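Notes for my talk, "The bed as a folding table"
Rullgate evening, laundry and home session, August

Slide 1. Say good evening, wait for the people at the back. Ask who folds clothes on the bed. Usually most hands go up. Ask who irons on it too, and do not comment on the answers.

Slide 2. My starting point. At Halliday we sold folding boards for many years, and I believed that a hard surface is always better. Then we asked 72 households where they fold, and 70 of them told us the bed. The other two had a laundry room. So this talk is for the bed people.

Slide 3. The sheet. A fitted sheet that is not tight will move together with the shirt. You smooth the shirt, and the sheet makes a new wrinkle under it. Pull the sheet to the foot end first, then to the sides. Speak slowly in this part, I always go too fast.

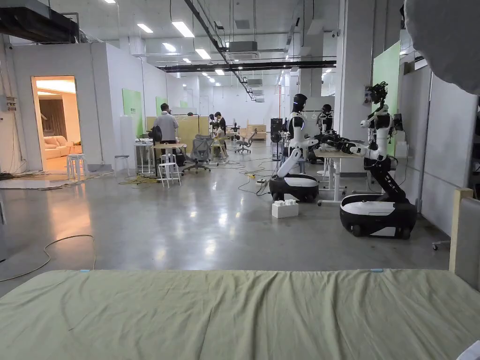
Slide 4: Green sheet before smoothing, with the creases still in it.

Point to the folds and let people look for a moment. Sheet clips help if the mattress is thick. The ones from Pasmont hold well, but they are hard to open with cold fingers – mention this only if somebody asks about brands.

Slide 5. The T-shirt. Cotton jersey stretches more across than along, so please do not pull it by the sleeves. Find the bottom hem. It has a double row of stitching on most shirts, and it is the firmest line you have.

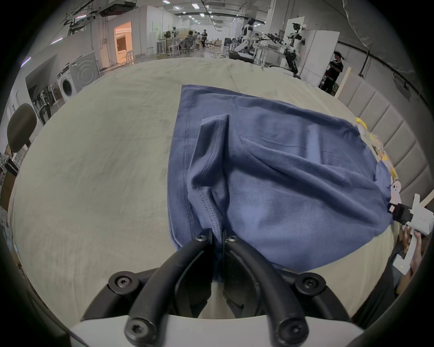
Once you have the hem straight, the rest of the shirt follows it with small work. Take the fabric at two places far from each other and pull gently until the diagonal creases go away. Two people can do it faster, one at each side, but they must agree who lets go first. Tell the story of my sister's wedding tablecloth here if there is time. If it is already past eight, skip it.

Slide 6. Clearing the bed. People want to go directly to folding, and I understand this. But a bed collects things during the day: the phone with its charger, a game controller, a pen and paper, a bag of snacks, a bowl. Put them all on a chair before you lay down the first shirt. A cable under a shirt gives a line in the fabric, and a snack bag gives worse.
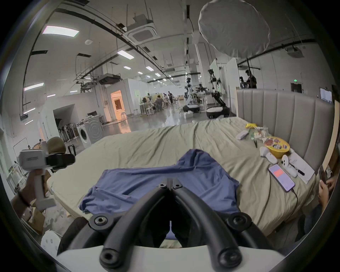
But I fold around my things and the shirts come out fine, one listener told me after the Susex talk, and if I move the phone I will only start to read it. I answered that half a bed is enough for one shirt, if this half is really free. I still think so. Read this comment aloud, it makes people laugh and then they ask questions.

Slide 7. Exercise. Give out 11 shirts, one for each table. Size 100 percent cotton – no, correct this on the slide, it must say "100 percent cotton, size medium". Five minutes, then change partners.

Slide 8. Questions. Collect the shirts at the door.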